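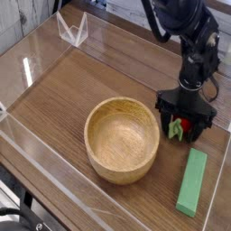
Gronstead bench, notebook entry, December 22, 2020
Subject: revision of the bench rules for unattended and semi-attended runs

The rules posted in October have been in use long enough to show where they are unclear. The following points were settled this morning and apply to the Gronstead bench from today. The Lakley bench will keep the old sheet until its enclosure has been inspected.

1. Enclosure. The acrylic walls keep objects on the table. They are not a guard and do not count as one in the risk assessment. No person is to reach over a wall while the arm is enabled, including during a pause between episodes. The old sheet said "while the arm is moving," and two operators read this as permission to adjust a block with the arm holding position. The new wording is "while the arm is enabled."

2. Speed. The tool speed limit during pick-and-place work remains 8 cm/s inside the walls. Requests to raise it go in this notebook first, with the reason, and are not to be tried out beforehand.

3. Double grasps. If the gripper closes on more than one object, the operator stops the episode and logs it as a double grasp. It is not logged as a success, even if the intended object later reaches the bowl. Episode 19 of the Hurkby set was entered both ways by different people — the entry has been corrected to double grasp.

4. Releasing a held object. Lower to the table, open, retract, disable, then remove by hand. Opening the fingers at height is not accepted. Small hard pieces bounce and have gone over the wall.

5. Cables. Check the wrist loop before the first run and after any change to the tool. It must have slack at full wrist rotation and must not touch the acrylic.

6. Reset. The bowl is returned to the center and emptied before each episode. Blocks may lie at any angle but not against a wall, where the fingers cannot close without contact.

Open items: the Mathias checklist still gives the stop button test as weekly. We do it at every shift start and the checklist should say so. The joint temperature log stops at line 700 and must be continued in a new file. Lakley inspection not yet scheduled.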